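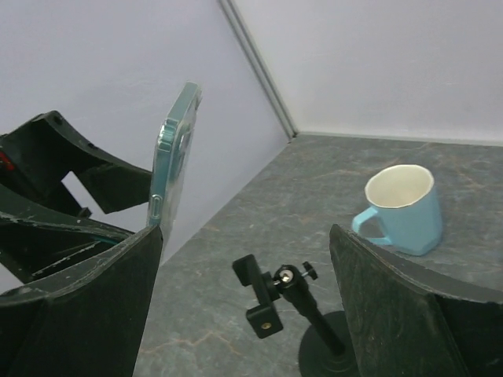 Walid Sabbagh thinks I'm wasting my Sunday-best prose on a soap. He wrote to me after my last column to say that Redlow was a perfectly decent drama for one series and should have been put to bed there, and that anybody still watching in series three was doing it out of habit, like people who keep buying the same biscuits. He also said the brother was badly cast. He said that part twice.

Well, Walid, I've now seen all 8 episodes of the new run, on preview tapes, over two evenings and one rather bleary breakfast, and I'm going to disagree with you at length. (Not about the brother. You're right about the brother.)

If you've missed it so far, Redlow follows a family who own a failing dance hall in a seaside town called Honville, and the first two series were mostly about who was going to get the building. Lots of shouting on staircases. A fire, a wedding, a will that went missing and turned up in a piano stool. I loved it, but I'll admit that by the end of last year I'd started doing the ironing during the quieter bits, and you can't iron to a show you really care about.

The new series does something I didn't see coming, and it does it in the first ten minutes, so I don't think I'm spoiling much. The hall is sold. Gone! The thing they'd all been fighting over is signed away in a solicitor's office in Usbridge while the mother eats a cheese sandwich, and then there are nearly eight hours left to fill with people who have nothing to fight about and still can't stand one another.

It's wonderful. The mother takes a flat above a chemist's and starts going to tea dances in other people's halls, where she is rude about the floors. The younger daughter, who was a bit of a drip before, gets a job on a local radio station and a storyline of her own at last. There's a long scene in episode four where she has to read out the name of her own father in a list of birthday requests, and she gets through it, and then she plays the wrong record. I rewound it and watched it again straight away.

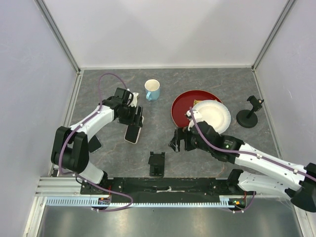
The middle of the series does sag, I'll give Walid that as well. Episode five sends half the cast off to a hotel for a christening and it feels like a Christmas special that got lost in the post. Everybody gets drunk in order of billing. There's a subplot about a stolen van that I kept waiting for somebody to explain, and I've a horrible feeling the explanation was cut. But then along comes episode six, written by Dwight Zacharias, who also did the piano stool one, and we're off again.

I rang him up about it in June, when they were still editing, and he was very good company and gave almost nothing away. He did tell me that the tea dance scenes were meant to fill a couple of pages and kept growing, mainly because the extras were proper dancers and the director couldn't bear to shout cut. You can tell. One waltz goes on for so long that I forgot there was supposed to be a plot, and didn't mind a bit.

The music deserves a mention too. The old theme tune has gone, all those strings, and they've brought in a song by a band called Kashindye that I'd never heard of and have now played so often that my neighbour has started humming it over the fence. It's used over the closing titles, a different verse each week, and by the last episode I was sitting there waiting for it with my tea going cold.

And the brother? Still stiff as a board, I'm afraid, still saying every line as though he's reading it off a parking ticket. The writers seem to have noticed, because he spends three whole episodes abroad and only turns up as a voice on the telephone. He's much better as a voice on the telephone.

Redlow starts its third series on 2003-09-07, straight after the news, and they're showing the first two episodes back to back. Do stick with it through the hotel business. And if you've never seen any of it, I wouldn't worry about catching up, you'll have worked out who hates whom before the cheese sandwich is finished.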